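From: Kenneth Quiambao
To: Sebastian Street kitchen list
Date: 16 November 2025
Subject: Re: Shared kitchen – where do the dishes go?

Hello all,

I'm answering Udov's message from last night on the list, as two other people have written to me separately with much the same questions. The earlier message is quoted in full and my answers follow it.

Udov wrote:
> Hi everyone. We moved into the upstairs unit at the start of the
> month and have used the shared kitchen four or five times now.
> It's a good kitchen and we like it. But we never know where
> things go when we've finished washing up. The mugs were in a
> cupboard the first time, then by the sink, then in a cupboard
> again but a different one. Same with the plates. I put three
> back in a stack and somebody took them out and stood them up.
> That's fine, I'd just like to know the rule.
>
> Also, is there a reason the toaster oven lives in the bottom
> cupboard? It's heavy, and by the time I've got it out and found
> a place for it I could have used a frying pan. Could it stay on
> the table?
>
> Last one. Is there money for a few new things? The dish towels
> are pretty worn and I'd be glad to pick some up.
>
> Thanks,
> Udov

Thanks for writing, Udov. There was no rule, only habits, and the people who had the habits have mostly moved out. So I've written down how I think it should go. If you disagree with any of it, reply to the list and we'll change it.

1. Mugs

Mugs go on the mug tree and the tree stays out on the table, toward the back. The cupboard over the sink is too high for half of us, and mugs that get stacked up there chip at the rim. I lost a good one that way last winter. Hang each one by its handle and push it in toward the post so it doesn't slide off when somebody bumps the table. If you bring your own mug, it can hang there too as long as there's a peg free. When the pegs are full, take yours home or put it on the low shelf.

Plates go in the wooden rack, standing on edge. Please don't stack them when they've just been washed, as the ones in the middle stay damp until the next day. I keep the rack on the left with the mugs farther back, and that leaves the middle of the table clear for chopping or for eating at. 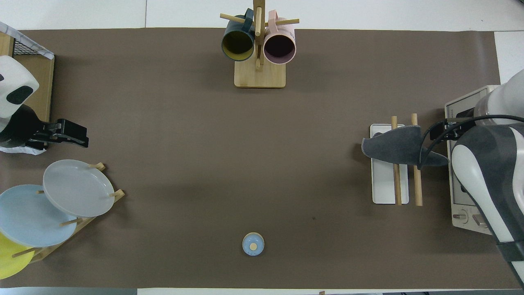
2. Plates and bowls

The everyday plates are the colored ones, and they don't have to match. Any order in the rack is fine, but I find it easier to put the bigger ones in first. If the rack is full, dry what's in it and move those to the shelf under the window before you wash more.

Bowls don't fit the rack. They go upside down on a towel and then on the same shelf.

The white serving dishes in the tall cupboard belong to Wadis, who lent them to us for the spring dinner and said we could hang on to them. Use them, but wash them by hand and put them back with a sheet of paper towel between each one. They came to the house in better shape than anything else we own.

3. Washing up

Wash, rinse, rack, wipe the table. The wiping gets skipped the most. The tabletop is dark and doesn't show much when you look straight down at it, so run your hand over it before you decide it's clean. Warm water and a little dish soap will do. Please keep the green scrubbers off it. We have one dull patch from those already and I'd like to stop there.

Glasses I would leave until first, before the water gets greasy. Knives go in the drawer on the right, in the block, and never loose in the sink.

4. The toaster oven

Yes, it can stay on the table. It went into the bottom cupboard when we had the old folding table, which wobbled, and it was never moved back. The table we have now will hold it without any trouble.

A few things about using it:

Keep it at the left end, a hand's width from anything else. The back and the top get hot and stay that way for a good while after the bell.

Unplug it when you're done. Gather the cord up beside it and don't lay it over the top.

Nothing gets stored on top of it, including towels, bread bags and mail.

The crumb tray slides out. Empty it if you can see crumbs in it. I do it once a week, but there's no reason it has to be me.

For anyone new to it, it runs hot. If a package says 20 minutes, look in after 15. For toast, turn the dial a little past where you think it should go and then back, or the timer doesn't catch. Frozen fries take 19 minutes in a single layer, and I have tested this more than I should have. 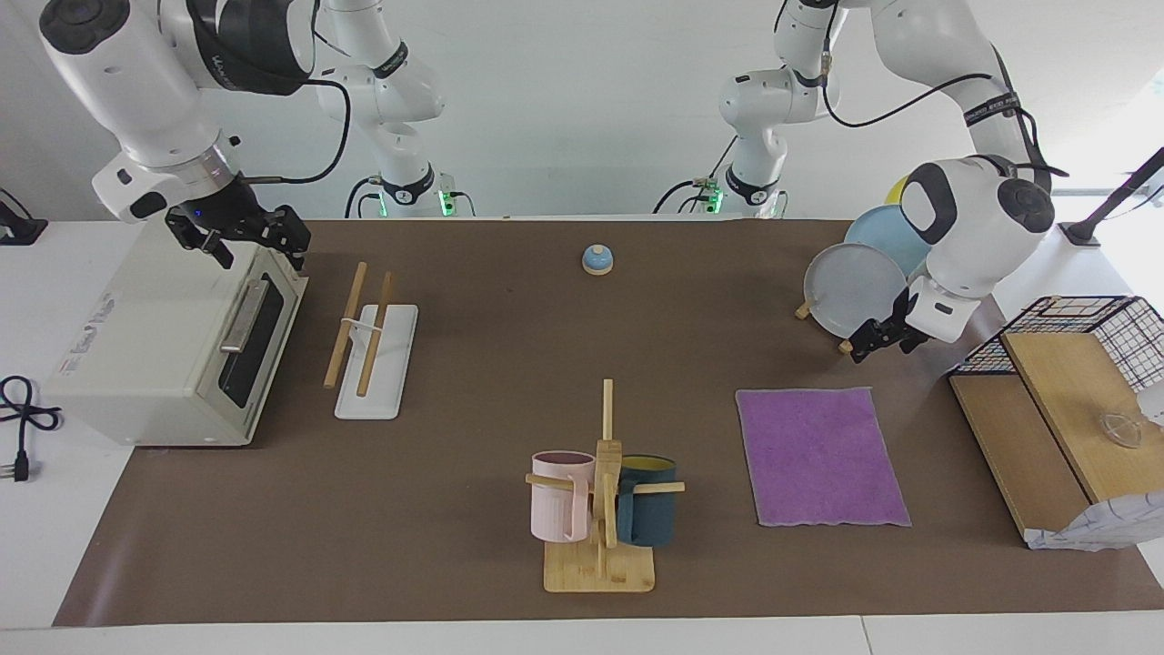

Keep plates away from the front of it while it's on. The door drops forward and the handle is at just the right height to catch your sleeve, so leave yourself room to get a tray out. If you're cooking for several people, plates can move down to the other end for the time being and go back when the oven has cooled off.

If it trips the breaker, the panel is in the hall closet behind the coats. Switch number seven. It happens when the kettle is on at the same time, so run one and then the other.

5. Money

We have 165 dollars in the kitchen fund as of this morning. Everyone put in for the year in January and the biggest expense was the new faucet. I'd like to hold back 60 for dish soap, sponges and trash bags to get us through the winter, and the rest can be spent.

Udov, please go ahead and get towels. Plain cotton ones, whatever color they have. Catodmont on the corner usually has them in packs, and you can leave the receipt in the envelope inside the pantry door. I would also like a second plate rack, so if anyone sees one at a yard sale, pick it up and I'll pay you back.

I priced a dishwasher again, as I do every year. With the plumbing it comes to 577, so we will be washing by hand for a while yet.

6. The bottom cupboard

With the toaster oven out of there we have a free shelf. I was thinking of the big pots, which are now in three different places. If somebody has a better use for it, write back before the end of November. After that I'll move the pots.

There's a blue casserole lid in the same cupboard that doesn't fit anything. If it's yours, please take it.

Kenneth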